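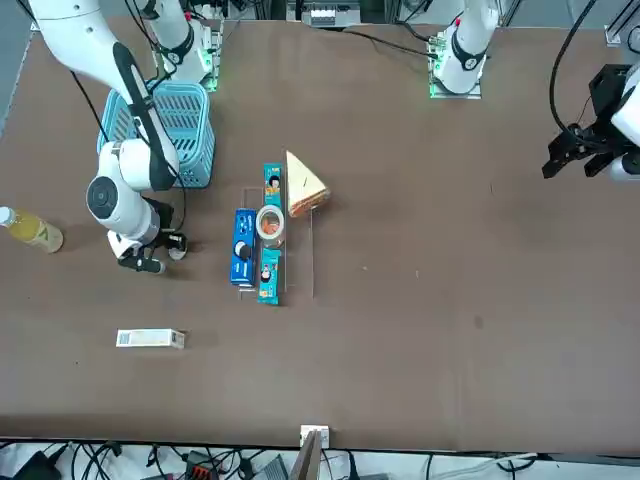 Friday, evening

Spent most of today on the snack stand. I had told Leonie Ruddock I would have a layout to show her by the end of the week, and until this morning all I had was a pencil drawing and a bag of things from the shop in Hirkby.

Cleared the brown table first. Wiped it down twice. The pale scuffs don't come off and I have stopped trying. Then I got the acrylic stand out of its sleeve and spent longer than I wanted peeling the film off it. There were 3 sheets of film, one of them in pieces, and my thumbnail is sore tonight.

The stand is the cheaper one from the Imai catalog. I wanted the one with the deeper base but it was 40 dollars more and we would need several if the Tekville counter goes ahead. Clear acrylic is good because the packets do the work and you hardly notice what is holding them up. It is bad because every fingerprint shows. I kept a cloth in my back pocket all day.

Used the light blue basket to hold stock, back on the left where I could reach it. I like that basket. The slots let you see what is in it without tipping everything out, and it rinses clean.

The teal packets with the cartoon on them went in the center. I tried one above the other, then side by side, then back to one above the other. Side by side looked like a shelf at a gas station. The tall blue box went on the left, leaning. I would rather it stood straight but leaning it shows the white printing better from where a customer would be standing. Leonie may disagree. She doesn't like anything that leans.

Stopped for lunch at half past twelve. Cheese sandwich, the last of the tomatoes. It has been a hot August and the bread goes stale by the second day if I forget to fold the bag over. Phoned the dentist and was on hold for 18 minutes, then got the appointment I could have had by walking in.

Drinks in the afternoon. These are harder than packets. A bottle on its side rolls if you bump the table, and a bottle standing up hides whatever is behind it. My plan on paper had the bottles in front. I changed my mind about that more than once and it is still not settled. The label is another problem, as it has to face forward and you lose that the minute anyone picks one up and puts it back. 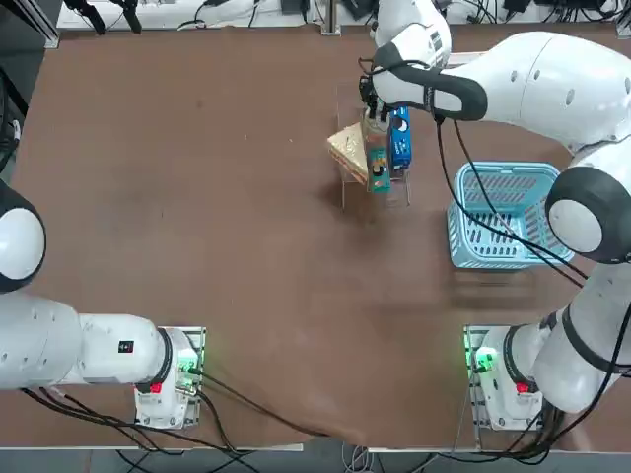
Clear bottle, just above the stand. Afternoon.

Wrote up the list for Leonie at four. Packets in the middle, box on the left, drinks to be decided, nothing on the stand that a child could pull down on top of himself. I also put in a line about price cards. The Vornow ones are too big and would cover the bottom packet. I could cut them down but the corners never come out even when I do it by hand. Asked her to find out whether they come in a smaller size before we order 2000 of anything.

She wrote back at five to say she would look on her way through and could I please add up the cost of the stands. I had left that out on purpose. Did it after supper. It comes to more than I said in July, though less than she is probably expecting.

Need to buy more cloths and a roll of the thin tape. Also bread.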